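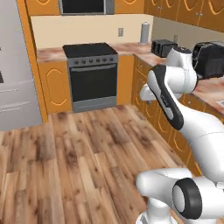 5. First moves in the simulated kitchen

Okay, you've got the workstation booted and the Seltine package installed from section 4. Now we get to move something! Please do this whole section in the sim before you go anywhere near the real arm on the bench. I know it's tempting to skip ahead (I skipped ahead, and there's a dent in the pegboard to prove it).

The kitchen scene is the one Severin Hämmerli put together for us. It's L-shaped, with the stove on the back wall, the fridge off to the left and the counter turning the corner to the right. You'll spend a lot of time near that corner, so get used to it.

1. Open a terminal and start the Seltine launcher. Pick "kitchen" from the scene list and leave the lighting on default.

2. Wait for the console to print "scene ready". On the older shop machine this takes a while and the window goes gray in the meantime. Leave it alone. Clicking around in there just gets you the force quit box.

3. Set the controller rate to 1000 Hz, same as the real arm. If you leave it on whatever Florian Wyss had last, your gains won't carry over and you'll be back here redoing this.

4. Press H to send the arm home. Watch the whole move, all the way to the end.

5. Switch to joint mode and jog one joint at a time, starting at the base and working out to the wrist. Keep the speed slider at 5 percent for now. Yes, it's painfully slow.

6. Once you're comfy with the joints, switch to tool mode and bring the gripper in toward the front of the corner cabinets. Stop short of the doors.

7. Save the pose as "corner_start". Lowercase, with the underscore! The Rallari script in section 6 looks for exactly that name.

NOTE: The lower cabinets have collision shapes that stick out a bit past the doors you see on screen. If the arm stops dead with a gap still showing, that's why. Turn on the collision overlay with F6 and it'll all make sense.

NOTE: Camera views are saved per user. If you orbit until you're lost under the floorboards, hit R.

CAUTION: Check the title bar before you press H. It should say SIM. If it says LIVE, you're talking to the arm on the bench, and it will go home by the shortest path with whatever happens to be in the way.

CAUTION: Don't unplug the Hirnov pendant while the sim is running. The driver hangs on to the last jog command, so when you plug it back in the arm picks up where it left off. We've reported it, and the fix didn't make the February release.

If you get error 13, the joint limits file didn't load. Quit, copy limits.yaml from the Ruchti share into your config folder, and launch again. If you still get it, you've probably got two copies of the launcher open (check the other desktop).

Last change to this section was May 2019, when step 3 went in. If your printout on the shop wall doesn't have it, toss it and print a new one.

Next: 6. Running the Rallari pick script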